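Chapter 4
Sorting and Folding Small Loads

Start with the basket. Always. Most people fold where they stand, on the bed, on a chair, and then the pile falls over and gets done twice. Sajib Sultana's rule from the Sterness course: one basket, one clear table top, darks and lights parted before any folding.

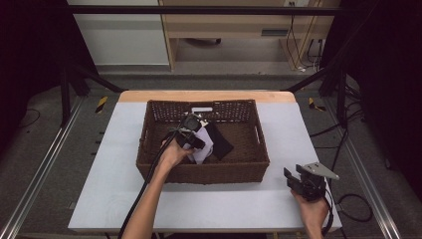
Lift one piece at a time. Pinch it near the middle, let the rest hang, then lay it flat. Thin cloths bunch up when they sit under heavier ones so shake them out first. Dont press creases in yet, thats section 2.

Terms for this chapter: load, part, lay, quarter fold. You will need a wicker basket or simular, and two cloths, one dark, one pale.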